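I got to Ankica Halilović's place at ten past four with a notebook, a list of questions and a strong opinion about talking light switches. She took my coat, pointed me at the kitchen and told me to say whatever I liked to the room, because it wasn't listening.

Ankica has been putting smart home gear into other people's houses for 11 years. She works alone most of the time, with Wycliffe Kinyua coming along for the bigger jobs, and her trade goes by the name of Dorunitz Home Controls. I'd wanted to talk to her ever since my neighbor Rosalía Bustamante had her whole upstairs done and stopped complaining about her heating (if you knew Rosalía you'd understand why I picked up the phone).

So my first question was the obvious one. Why doesn't an installer have a voice assistant in her own kitchen?

"I had one in every room," she said. "I had one in the bathroom! Then one night my sister was telling me a long story on speakerphone and the blinds went up and down through the whole thing. I took them out the next morning. The lights still work off the wall like they did for my grandmother, they just also do other stuff."

The other stuff is what I'd come for. The hall light comes on low after eleven at night. The heat drops when she leaves for work and comes back up at five. There's a leak sensor under the dishwasher and another behind the washing machine, and she got more excited about those two than about anything else we discussed.

"Everyone calls me about lights," she said. "Lights are fun, I love lights. But if you only have money for one thing, buy leak sensors. They're small, they're cheap, they sit there for years. I had a customer, Casimiro, Casimiro Robles, he won't mind me saying, who paid for a fancy doorbell and skipped the sensors. Guess what happened to his floor."

I guessed. She nodded.
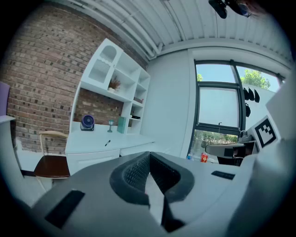 *The brick wall and the white built-in desk with its cubby shelves.*

We got onto hubs next, and I'll admit I'd been dreading it. I own three. I don't know what two of them do. Ankica thought this was very funny and also completely normal.

"People buy one thing on sale and it comes with its own box. Then another thing, another box. You end up with a drawer of plugs. When I go into a house, the first hour I'm not installing anything, I'm walking around asking what's this, what's this, do you use this?" Her record is a house out in Lavatham with 121 connected devices, where the owner could name maybe a third of them. She and Wycliffe were there for most of March.

She does most of her work now with a controller from a small outfit called Hellard, and I asked her straight out whether they pay her to say so. They don't. She likes it because the schedules are stored in the house, so when the internet goes down the heating carries on as before. She doesn't like the app. "The app is ugly. I tell customers it's ugly before they see it, and then they're pleased with it."

What about people who rent? I asked that one for myself, really, as my landlord gets nervous if I hang a calendar. She said to stick to things that plug in or screw in, and to keep every bulb and faceplate you take out in a labeled bag. Smart plugs, a couple of bulbs, a battery sensor on the door. She wouldn't touch the thermostat without something in writing. "Take a picture of the wires first, too. Even if you get permission. Especially if you get permission!"

Then we had the argument I'd been looking forward to, about passwords. Mine are bad, I know they're bad, and she got it out of me in less than a minute. She makes every customer change theirs while she stands in the room, and she sets up a separate guest network for the gadgets before anything else gets connected. Tekle Zeleke, who taught her the trade back when it was mostly alarm panels, used to walk off a job if the owner refused. She hasn't gone that far yet, though she told me she's put her shoes back on a couple of times to make the point.

I asked what she'd buy next for herself. She thought about it for a good while and refilled my coffee.

"A better shade motor for the bedroom. Mine sounds like a truck. And I want to do my mother's place on Esteban Street, but she says if I touch her thermostat she'll change the locks."

"Smart locks?" I said.

"Don't," said Ankica.

She takes new work from the spring on, and there's usually a wait of some 10 weeks. She prefers a phone call to email, and she'd like you to count your hubs before you ring. I've been home for two days and I've unplugged one of mine. The porch light has stopped working, so I think I know what that one did.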